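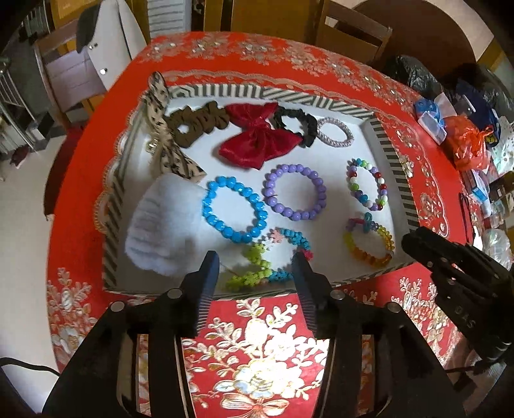 Stop Making the Encore a Surprise

Tours Reviews Opinion Tickets Log in

Opinion > Live Music > Column

By Kumudini Munasinghe

Plikov said goodnight at 10:40 on Wednesday, waved with both arms, and walked off the stage at the Skorport without playing the only song most of us could name. The house lights stayed down. A man near me began to stamp. We all knew the deal.

The room holds 2884 people, and every one of us was expected to beg. I paid 80 dollars for my ticket, plus a fee for the thrill of printing it myself, and I feel the begging should have been included.

Encores once meant the crowd wanted more than the band had planned to give. Now they're typed on the set list under a little line. Wenel, who opened, had no such luxury – they got seven songs and a guitar tech already rolling up their cables during the last one.

I don't blame the singers. Four minutes in the dark with a towel and a glass of water sounds lovely. Call it a break, then, and let me have one too. The bar line was shorter than I'd seen it all night, and I couldn't go, for fear of missing the hit.

Sarantis did it properly in May. She finished, said "I have 2 left and my knees hurt, so I'm staying here," and played them. We clapped just as loud, and I made the early bus.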